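Bench notebook, November, entry after lunch
3 min read

Cleanser base, version whatever we are on. The label on the jar says 294, so I will believe the jar.

Goal for the week was a gel that rinses clean off a silicone brush head and doesn't leave the face feeling like a washed dinner plate. 294 does the first part. For the second part, see the state of my chin.

Batch went like this. Water phase up first, glycerin in, gum sprinkled over the top far too fast, so I spent the next while chasing fish eyes around the beaker with a spatula. Pre-wet the gum in the glycerin. I wrote the same thing in September, underlined twice, and apparently the underlining was for decoration. Surfactant in last and slowly, stirrer on low. Still foamed. Left it covered overnight and most of the foam had gone by morning.

pH came in high. Brought it down with citric acid solution, a few drops at a time, and then a few drops more out of impatience, at which point the gel thinned to something you could drink through a straw. Salt brought it back. Then too much salt took it away again. Final batch weight 159 g, less what's on my sleeve.

Brush test: used the Skaltaron head, low setting, one minute, left cheek with 294 and right cheek with the old base. The old base still gathers at the root of the bristles and has to be picked out under the tap. 294 went in one rinse. Left cheek tight after ten minutes, right cheek fine. So we have a cleanser that is very kind to the brush.

The Cornimlow head is softer and the bristles are further apart, and I'd like to repeat everything on that before blaming the formula. It needs charging. It has needed charging since I unpacked it, and the cable is with the Vadico samples, wherever those went.

Things to change for the next one:
- drop the main surfactant a little, bring the mild one up to match
- fragrance out completely until the tightness is sorted (it smelled of cucumber and regret anyway)
- smaller additions of citric, and wait between them
- stirrer at 2000 only for the gum, then down and leave it alone

Stability jars of 294 are on the windowsill and in the warm cupboard. Lids taped. Please stop opening the windowsill one to smell it.
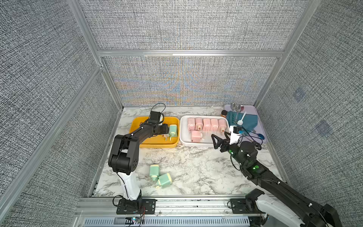
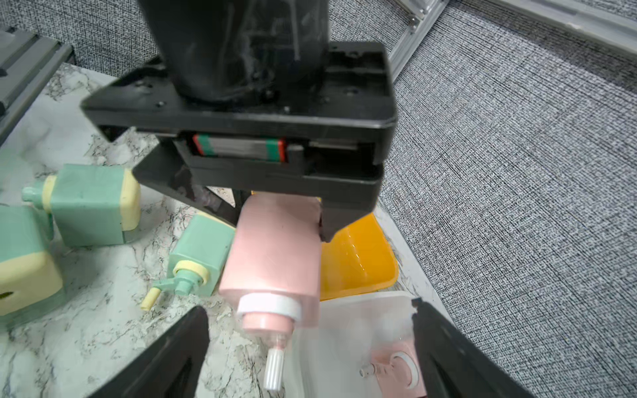
Agarwal wrote underneath in pencil that the tightness is probably the salt and has little to do with the brush, that batch 81 did exactly the same thing to both cheeks with no brush at all, and that the Vadico box is under the sink with the cable in it.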